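Rirnen forum > Motion planning and perception > Lid is open but the planner still thinks it is shut

peadar_oc
9/14/25
Hello all, and sorry in advance for the length. We are running the desktop tower job in Rirnen and I keep tripping over the planning scene. The socket cover is modelled as its own collision object, with 2 states, and opening it is meant to swap one mesh for the other. Somewhere between the perception update and the planner the swap gets lost, so every approach to the socket comes back with no valid path. I have raised the planning timeout to 90 seconds, which only means I wait longer to be told no!

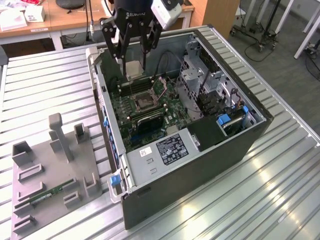 What I have done for now is switch off collision checking between the fingers and the whole motherboard. It plans nicely after that, but I don't feel good about it, and I'd love to hear how the rest of you handle it.

brid_s
Oh Peadar, please turn that back on. I did the very same on Madigan and it was grand until the day the pose estimate drifted. Allow contact with the one link you mean to touch and leave the memory slots and everything else checked.

jarlath_h
I'd disagree a little, Bríd. For the last 40 mm I don't plan at all - I go straight down under force control with a low limit and let the arm stop itself. A mesh of a socket is never good enough to plan against at that range, in my experience anyway.

brid_s
Fair enough for the last bit, but he still has to get over the side of the case first, and past those drive bays!

chrysoula_z
Both of you have a point, I think. Peadar, have a look at your scene timestamps too. Ours were stamped on arrival and the planner quietly threw away anything it took to be old. Ticket 589 in the Uvevel tracker has the whole sorry story. This is the order I would try things in:

1. Put the board back into the collision checks and stamp the cover update at capture time.

2. Plan from the fixture to a point above the case only, with the part in the fingers attached to the gripper in the scene.
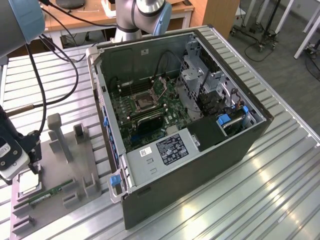
3. Hand over to Jarlath's force-controlled descent from there, with contact allowed on the socket link alone.

peadar_oc
Thank you all, you're very kind. It was stamping on arrival here as well, I've just looked. I'll change that first and try the handover after, though I may be back with questions about the force limit.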